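The Shelf, the Bin and the Basket

2026-07-04

Most storage advice starts with buying things. The people who moved into the old Jendix building in Hirnasau last winter started with what the previous tenants had left behind, which was a lot of plastic tubs and very few lids.

The building has 24 workrooms on two floors. Each one came with a white table and a wall of shelves, and each one filled up within weeks. By February the hallways were lined with boxes. The tenants' association, called Umon, set aside a budget of 525 for the whole building and asked every room to sort itself out with that and whatever was already there.

It was not much money, and it went mostly on labels, hooks and a few containers. Bins were cheap. Baskets cost more but people liked them better, and there were some arguments over who got them.

The rule the rooms settled on is simple. Large and light things go in a bin on the floor or at the back of the table. Small things that get used every day go in a basket within reach. Anything that can spill stays outside both, standing up, with its cap on. Drinking water counts as something that can spill.

Bins have a problem that anyone with a garage knows about. A solid bin hides what is in it, and after a month the bottom layer might as well be in another building. The Hirnasau rooms deal with this by keeping bins to one kind of thing. Packing paper gets a bin. Cloths get a bin. A bin marked "other" was tried in the room nearest the stairs and was full in ten days, so it was emptied out and given over to extension cords.

Color helps more than the tenants expected. Yellow was chosen for anything shared between rooms, so a yellow bin on a table means you may borrow from it and should put things back. The other colors have no fixed meaning. There was a plan to give them one, with a printed chart, but the chart was never finished.

Mesh baskets do a different job. You can see in from the side, dust falls through, and they weigh almost nothing when empty. They are bad for screws and pins, which work their way into the holes. A small dish set inside the basket takes care of that. They are also bad for anything with a cord, because plugs catch on the mesh, and more than one basket has been pulled off a table that way.

The café on the ground floor, Güneş, took up the same system for its back counter. Napkins and paper cups are in bins, and sugar packets and stirrers are in baskets. The café had been keeping 2000 napkins in a cupboard over the sink, where the bottom boxes got damp every few weeks. They are now in a bin by the door.

Tables are the hard part. A shelf has edges and a bin has walls, but a table takes whatever is put on it. The rooms clear theirs at the end of the day, and the clearing is supposed to take 10 minutes. Bins get pushed to the back, baskets go in front of them, and bottles are either taken home or lined up where they can be seen in the morning. 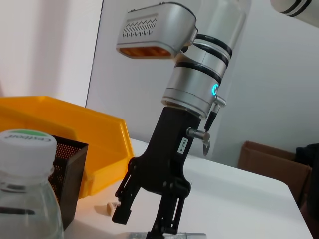 A yellow bin, a black mesh basket and a capped Cestbon water bottle share space at a white tabletop.

Some rooms are stricter about it than others. In a few, the table is bare by evening. In most, a bottle or a tool stays out overnight and gets moved the next day.

Umon plans to go through the rooms again this fall and collect the containers that are not being used. Spare bins will be stacked under the stairs for new tenants. Nobody expects to have spare baskets.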